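Section 2. Planning and Budgeting for a Two-Arm Folding Station

2.1 Scope

This section is intended for purchasing staff, facilities planners and supervisors who are preparing a request for a two-arm folding station. It should be read before a quotation is requested from Sellport. Assembly is covered in Section 3 and calibration in Section 4.

2.2 Decide what the station will handle

1. List the garments and cloths the station is expected to fold during its first year. Separate them by type and by fabric weight.

2. Mark the items that have sleeves. Sleeved items take more programming time than flat cloths, and that time must appear in the budget as labor.

3. Record how items will arrive at the table: flat, stacked or loose. A loose pile calls for both arms to spread the cloth before the first fold.

4. Record where finished items will go. If a basket or tray is to stand on the table, its footprint must be deducted from the working area. 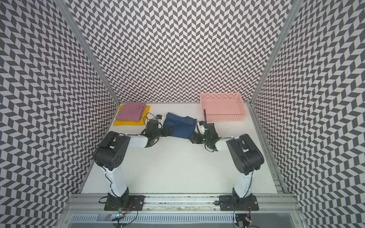
The site at Rindbridge asked that one further point be made here, namely that the table should be chosen after the basket and the stacking space have been drawn on the plan, and that their first order had to be amended when this was done the other way around. Brunness agreed and added that cable routes belong on the same drawing.

Note: Both remarks have been adopted. Requests submitted without a table plan will be returned to the originating department.

2.3 Prepare the table plan

1. Draw the tabletop to scale, viewed from above. Show the mounting rail along the front edge.

2. Mark the base position of each arm on the rail and draw the reach of each arm as given in the supplier's data sheet. The area where the two reaches overlap is the folding area.

3. Place the basket and any stack of finished items outside the folding area but within reach of at least one arm.

4. Show side and rear walls if they are to be fitted. Walls are ordered as a separate line and are not included in the price of the table.

5. Draw the path of every power and signal cable from the arm to the point where it leaves the table. Allow slack at each joint.

CAUTION: Do not plan a cable path across the folding area. A cable caught by a gripper can damage the connector and stop the station.

6. Keep 18 inches clear on every side from which staff will approach the station. Local safety rules may require more, and where they do, the greater distance applies.

2.4 Build the budget

Enter each of the following as its own line. Combined lines cannot be compared between suppliers.

Arms and grippers. Quote the 2 arms with grippers fitted. Ask whether left and right units are interchangeable and state the answer on the form.

Frame, rail and table. Include fasteners, mounting plates and freight.

Cameras. State the number and the mounting position of each. A camera carried near the gripper gives a close view of collars, hems and folded edges, and its cable must be included in the plan described in 2.3.

Spare parts. Gripper fingers and cables are treated as consumable items. Plattner recommends one full set of fingers for each arm at the time of purchase.

Sample garments. Allow $500 for garments and cloths used only for trials. Include dark fabrics, on which fold lines can be harder to distinguish.

Labor. Allow 4 weeks of one technician's time for set-up and trial folding. This line is frequently left out and should be checked by the approving manager.

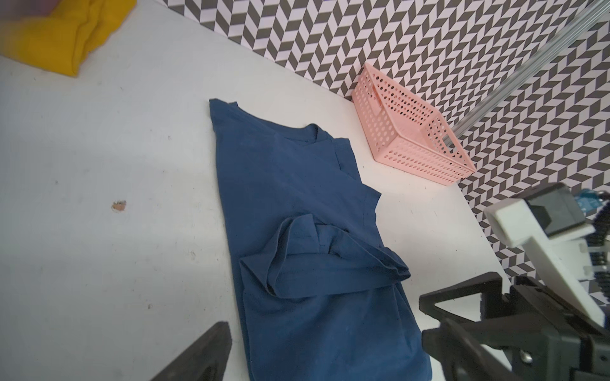
Trial folding should be budgeted by garment type, with separate hours for short-sleeved shirts, long-sleeved shirts and flat cloths. Hours left over from one type may be moved to another with the supervisor's approval, but they may not be used to cover hardware.

2.5 Request and compare quotations

1. Send the table plan and the garment list to each supplier with the request.

2. Ask for the delivery period in writing, with arms and frame stated separately if they ship from different locations.

3. Ask which parts are covered by warranty and whether work by your own staff affects that cover.

4. Enter the replies on the comparison sheet. Leave a field blank where a supplier has given no answer, and do not enter an estimate.

5. Request a demonstration using your own garments before the order is signed.

Note: Requests for the current budget round close on Wed 8 January. Requests received after that date will be held for the November round.

CAUTION: Do not order the table or walls before the arm model is confirmed. Hole spacing on the mounting plates differs between models, and drilled tabletops are not accepted for return.

When the order has been approved, file the signed table plan with the purchase record and proceed to Section 3, Receiving and Unpacking.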